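Skuvetti Hand-Held Gripper Pair
Equipment catalogue – Manipulation and Handling
Item 1434
Status: available for loan and for bench evaluation

Summary

The Skuvetti is a pair of hand-held grippers for recording two-handed manipulation. The operator holds one unit in each hand and carries out the task directly, and the recorded motion is afterwards used to train or test an arm fitted with matching jaws. The pair is held by the Litach Equipment Service and may be borrowed by any group with a current bench agreement. It is also one of the 2 systems included in the service's comparison of hand-held grippers, the other being the Ogura.

This page sets out what is supplied, how the pair behaved on the service's standard small-object tasks, how it compares with the Ogura, and the conditions under which it is lent. Groups that only need a fixed gripper for an existing arm should consult the page for the Kaltska parallel gripper instead.

What is supplied

Left-hand unit, black, with cable
Right-hand unit, black, with cable
Spare jaw pads, one set
Cable extension, one per unit
Calibration card
Padded transport case
Printed quick guide

The recording computer, the stands and the table are not part of the loan. Groups working in their own rooms must supply these. Groups working in the Litach bench room will find a recording station already set up, and should leave its cabling as it is.

Intended use

The pair is suited to tasks in which both hands have something to do: holding an object steady while the other hand fastens it, passing an item from one hand to the other, or sorting small goods on a table. It has been used at Litach chiefly with household and stationery items, among them key rings, lanyards, soft toys, pens, cloths and cardboard boxes.

The Skuvetti is not intended for heavy lifting, for work with liquids, or for any task near a heat source. The jaws are not sealed. Objects with sharp edges will mark the pads and should be avoided where a substitute can be found.

Hanging tasks

Hanging tasks have proved the most useful part of the evaluation. A key ring or lanyard is an awkward thing to place on a hook: the part being held is small, the part hanging below it swings, and the final movement is a matter of a few millimetres. Difficulties in the grip or in the tracking appear early, and they are easy to recognise when the recording is played back.
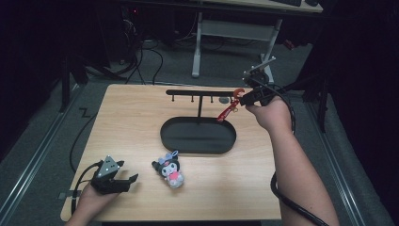 Prepared by the Litach Equipment Service
Last revised 3/28/20

The key-hanger task uses a black stand with a tray at the base and a crossbar with short hooks at the top. Keychains of different kinds are hung from it, including a red one with a curved clip and a strap, and a small plush figure with a black hood and a lavender bow. The two behave quite differently in the jaws. A strap can be taken at the clip and leaves the hook end in clear view, whereas a plush body fills the opening and hides a good deal of what the operator needs to see.

Operators are asked to work from both sides of the stand. Reaching only with the preferred hand produces recordings that look tidy but are of limited value for training a two-armed system. The service therefore asks that each session contain hanging, removal and hand-to-hand transfer, and that the left and right units take turns as the leading hand.

The stand should not be fixed to the table for this task. A light stand that shifts when it is knocked shows how much force the operator is using at the crossbar, and the service found this a better guide than the operator's own impression. If the stand moves noticeably during an attempt, the attempt is kept and marked in the session sheet. It is not deleted.

Findings on the grip

The Skuvetti jaws open evenly and close without a noticeable step. On straps, cords and thin rings the hold was secure, and operators were able to turn an object in the air without losing it. On soft objects the pads held well when the object was taken by its firmest part. Taken by a loose fold of fabric, the same object tended to turn slowly in the jaws, and by the time it reached the hook it no longer faced the right way.

Small smooth rings gave the most trouble. A ring lying flat on the table is difficult to lift with any parallel jaw, and the Skuvetti is no exception. Sliding the ring to the table edge is permitted in the standard task. Using the other unit to tip it up is also permitted, and makes for a more useful recording.

The trigger is light. Operators with larger hands commented that it was easy to close the jaws further than intended during the first session, though the habit passed with practice. The trigger stiffness can be adjusted by service staff on request, but must not be altered by borrowers.

Findings on tracking

Tracking was steady over the whole of the standard table area. It was weaker when one unit passed directly behind the other, as happens in a careless transfer, and when an operator's forearm came between the unit and the camera. Both faults can be reduced by setting the stand a little further from the operator and keeping the elbows out to the sides.

Strong sunlight from one side also affected the result. The service now records with the blinds down. Groups working elsewhere should make a short test recording at the hour at which they intend to work, and should repeat it if the lighting is changed.

Cables

Both units are wired. The cable may be led back along the forearm or allowed to fall beside the table, according to the operator's preference and the side on which the recording computer stands. Leading it along the forearm keeps it clear of the objects, and is recommended for the unit nearer the stand. A cable that lies across the table will sooner or later catch on something.

Enough slack must be left at the wrist for the hand to turn fully in both directions. Cables must not be wound tightly round the arm or taped to the skin.

Comparison with the Ogura

Both systems were put through the same set of 8 tasks, using the same table and the same objects. The following notes summarise the differences that operators and reviewers considered important.

Weight in the hand. The Ogura is the lighter of the two and is less tiring in long sessions. The Skuvetti is better balanced, with less tendency to tip forward when the jaws are empty.

Small objects. The Skuvetti was preferred for clips, rings and straps. The Ogura jaws are wider at the tip and covered the hook from view at the moment it was most needed.

Soft objects. The Ogura was preferred for plush and cloth. Its pads are softer and spread the load over a larger area.

Setting up. The Skuvetti must be calibrated at the start of each session and again if either unit is dropped. The Ogura keeps its calibration between sessions, but takes longer to calibrate when the need does arise.

Transfers. There was little difference between them. Operators who began on one system generally continued to prefer it.

Spare parts. Pads for both systems are kept in stock. Trigger parts for the Ogura must be ordered, and the last order, placed in December, was slow to arrive.

The service does not recommend one system over the other for general use. For hanging, threading and fastening tasks the Skuvetti is the first choice. For folding, packing and the handling of soft goods the Ogura should be tried first. Where a project includes both kinds of task, a day with each system is advisable before a longer loan is requested.

Use with the Kaltska arm

Recordings made with the Skuvetti can be replayed on the Kaltska arm by way of the adapter jaws held at the bench room. The adapter jaws have the same opening and the same pads as the hand-held units. Replay should first be carried out at reduced speed and with no object on the table. The arm cannot follow very quick turns of the wrist, and operators who expect to replay their work should move a little more slowly than feels natural.

The controller supplied with the Kaltska accepts one recording at a time. For two-armed replay a second controller is needed, and must be requested separately.

Care and storage

Wipe the jaws and pads with a dry cloth after use. Do not use solvent. Check the pads for loose edges and report any that have begun to lift. Coil the cables loosely and place them in the side pocket of the case – never between the two units, where they press on the triggers.

The units should be stored with the jaws open. The case should be kept at room temperature and away from damp.

Loan conditions

The pair is lent for periods of up to 2 weeks, and the loan may be extended if no other group is waiting. The units are not lent singly. First-time borrowers must attend a short introduction in the bench room before the case is released. Damage or unusual behaviour should be reported when it is noticed, even if recording can continue.

Session sheets are to be returned with the case. They should give the tasks attempted, the objects used, the leading hand for each attempt and any interruption to tracking.

Related equipment

Ogura hand-held gripper pair
Kaltska arm and controller
Kaltska parallel gripper
Adapter jaws for Skuvetti recordings
Small-object task set, including key-hanger stand

Requests for loan or bench time should be made through the equipment desk, quoting the item number at the head of this page.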